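Home Notebook Bench pages Materials Contact

Notebook: dye bench, madder on wool, second run
October 17, 2024
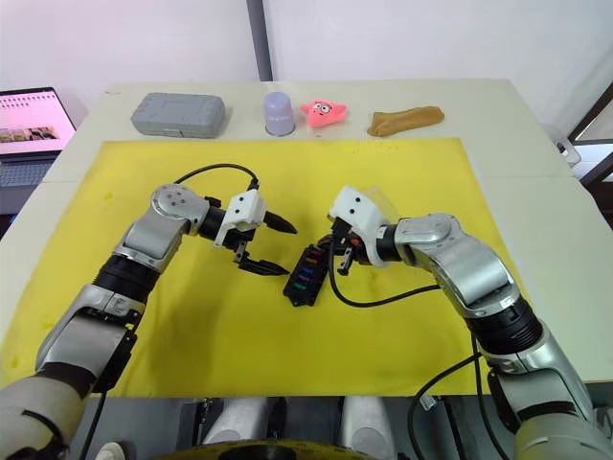 Yellow mat on the white table.

Picked up where the April pages stop. The April run gave a good brick red on the Trollska yarn and a dull brown on everything else, and the notes from then don't say enough to explain it. No pH written down, no time at temperature, just "warm, then left." So this run is mostly a repeat with better notes.

Yarn is from two sources. Trollska two-ply, undyed, the same cone as April. Hornham singles, new to us, slightly yellower in the skein and a bit greasy to the hand. Wound everything into 30 g skeins, figure-eight ties in four places, cotton tie yarn. Labels are punched strips with holes for the code, as ink on tags washed out last time and two skeins had to be guessed at.

T1 to T4: Trollska
H1 to H4: Hornham

Scour
Both yarns in the big pot with neutral soap, brought up slowly, held one hour, left to cool in the water. Hornham water came off cloudy and tan. Scoured it a second time. Still a slight sheep smell afterward but water drops soak in right away now, where before they sat on top. Trollska only needed the one scour.

If we buy Hornham again, plan on two scours from the start and put them on separate days. Doing both in one day used up the morning and pushed the mordant into the afternoon.

Mordant
Alum at 12 percent of dry weight of fiber, cream of tartar at 6 percent. Skeins T1 to T3 and H1 to H3 got both. T4 and H4 got alum only, to see whether the tartar matters for the color or just for the feel.

Dissolved the alum in a jar of hot water first and added it to the pot before the wool. Up to just under a simmer over an hour, held an hour, heat off. Turned the skeins with the glass rod every ten minutes or so. The small hot plate overshoots: set to the fourth mark it climbed past where I wanted it and had to be backed down twice. Third mark holds steady with the lid on. Write that on the plate with tape.

Alum-only skeins went in the enamel pot so the tartar wouldn't carry over. The enamel pot has a chip near the rim, above the water line. No sign of rust yet. Iron would sadden the color, so check it each time before use.

Madder
Ground root from Caruso, opened bag, same lot as April. There is a second bag, unopened, from a newer lot. Kept that out of this run on purpose.

Soaked the ground root overnight in tap water, 100 percent weight of fiber. Our tap water is hard, and the books want hard water for madder, so no chalk added except for T3 and H3, which got a pinch per pot. "Pinch" is not a measurement. Weigh it next time.

First soak water was poured off and kept in a jar. It is a strong yellow-brown. That is the part that pushes the red toward brown, I think, and in April we didn't pour it off. One spare skein in the jar water alone would settle that. Did not have a spare skein. Put the jar at the back of the fridge with a label on it, not for drinking.

Bath
Pots filled, root in loose in a muslin bag, wool in wet. Thermometer clipped to the side, bulb clear of the bottom.

Brought up to 60 C over an hour and a half and kept there for two hours. The April bath almost certainly went hotter, given the words "steaming well" in the margin. Madder browns if it gets too hot, every source agrees on that, and they disagree about where the line is. 60 is on the safe side of all of them.

T2 and H2 were taken hotter for the last half hour, up to a bare simmer, in their own pot. This is meant to be the bad result.

Color in the pot looked orange for the first half hour and I nearly added more root. Left it alone. By the end of the second hour it had gone over to red. Skeins stayed in the bath to cool.

Results, wet
T1: clear red, a little to the orange side
T2: brown-red, flatter
T3: deeper than T1, bluer
T4: close to T1, can't separate them wet
H1: red, softer than T1
H2: brown, much like the April skeins
H3: good, nearest match to T3
H4: uneven, one pale patch at a tie

The H4 patch is a tie pulled too tight. Retied the others looser before the rinse. Nothing to do for H4 now.

Wet colors don't mean much. Will look again once they've hung, by the north window and not under the tube lights, which make all of them look pink.

Rinse
Let everything sit in the cold bath, then squeezed and rinsed until the water ran nearly clear. The Hornham skeins took more rinses. There were bits of root in every skein in spite of the muslin. The weave is too open. The Grurkorar filter bags in the supply drawer are finer, try one of those, doubled.

Exhaust bath
Bath still has color. Poured all of it together except the hot pot and stored 900 ml in the brown bottle, rest down the sink. Could get a coral out of it on a small skein, going by the strip of cotton I dipped.

Light test
Cut a short length from each skein for the window card. Half of each length is under the foil flap. The April card is still up beside it: the reds there have barely moved, and the brown ones have gone lighter at the exposed end.

Costs and stock
Alum is fine through winter. Tartar is low, one more run at this rate. Madder has 200 g left in the open bag, the new lot is untouched. Cotton tie yarn is out. The scale wants a battery and reads low until it has been on for a few minutes, so all of today's weights were taken after it warmed up.

For next time
Spare skein for the jar water.
Weigh the chalk.
New lot against old lot, one yarn only, everything else held the same.
Hornham wound with five ties, loose.
Ask upstairs if the pot lids can stay on the lower shelf.
Wipe down the counter under the drying rack, it drips further out than the tray.

2 comments Share 4

Older entry Newer entry Back to notebook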